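Projektbericht: Können Maschinen schon Regale einräumen?
Studienprojekt im Sommersemester, Abschlussbericht, Mittwoch, 21. Juli

Angefangen hat alles im Mai mit einem Streit in der Mensa. Die eine Hälfte unserer Gruppe war überzeugt, dass Roboter in fünf Jahren jede Hausarbeit übernehmen, die andere wollte erst mal eine Maschine sehen, die ein Handtuch faltet, ohne zwischendurch aufzugeben. Daraus ist dieses Projekt geworden, und es hat uns wirklich gepackt!

Als Partner konnten wir den kleinen Versandhändler Jolemden gewinnen. In dessen Lager haben wir Tätigkeiten gesammelt, die Menschen dort täglich von Hand erledigen: Kartons einlagern, Etiketten suchen, Rückläufer sortieren, Klebeband holen, den Packtisch abwischen. Am Ende standen 23 Tätigkeiten auf der Liste. Jede haben wir in einzelne Griffe zerlegt und danach bewertet, wie gut eine Maschine mit heutiger Technik zurechtkäme. Insgesamt kamen 642 Griffe zusammen, die wir in unserem Auswertungsprogramm Tazi erfasst haben (der Name hat sich irgendwann eingeschlichen und ist geblieben).

Am besten schneidet alles ab, was flach liegt und immer gleich aussieht. Ein neuer Karton auf einem Förderband ist für einen Greifer mit Saugnäpfen eine dankbare Aufgabe. Schwieriger wird es bei weichen Dingen. Tüten und Stoffe ändern bei jedem Anfassen ihre Form, und unser Simulationsmodell Skarkley hat genau dort die meisten Fehler produziert — zum Teil sehr komische, etwa eine Tüte, die virtuell durch den Regalboden gerutscht ist.

Überrascht hat uns, wie viel im Einlagern eines einzigen Kartons steckt. Man hält ihn mit beiden Händen, dreht ihn, liest das Etikett und sucht gleichzeitig schon die Lücke im Regal.

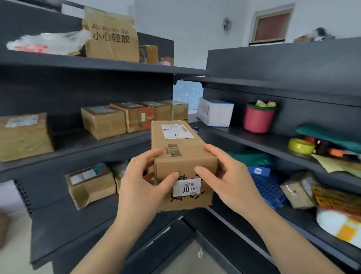
Ergebnisse: Einlagern

Den schmalen Karton hochkant zu halten, ist für zwei Hände keine große Sache. Für die Maschine fängt die Arbeit beim Lesen an: »3-1« steht von Hand geschrieben auf dem Versandetikett, weiter unten klebt »A-A8-0«, und Finger verdecken einen Teil dieses Aufklebers. Dazu kommt die Ecke zwischen den beiden Metallregalen, in der ein Roboterarm seine Bewegung sehr genau planen muss. Kartons, Stoff, eine Rolle Klebeband und eine Kunststoffkiste teilen sich dort die Böden.

Unsere Bewertung für das Einlagern lautet deshalb »teilweise machbar«. Den Barcode zu lesen trauen wir der Technik sofort zu, das Einschieben in ein gemischt belegtes Fach noch nicht zuverlässig. Im nächsten Semester möchten wir Skarkley mit solchen engen Ecken füttern und die Bewertung wiederholen.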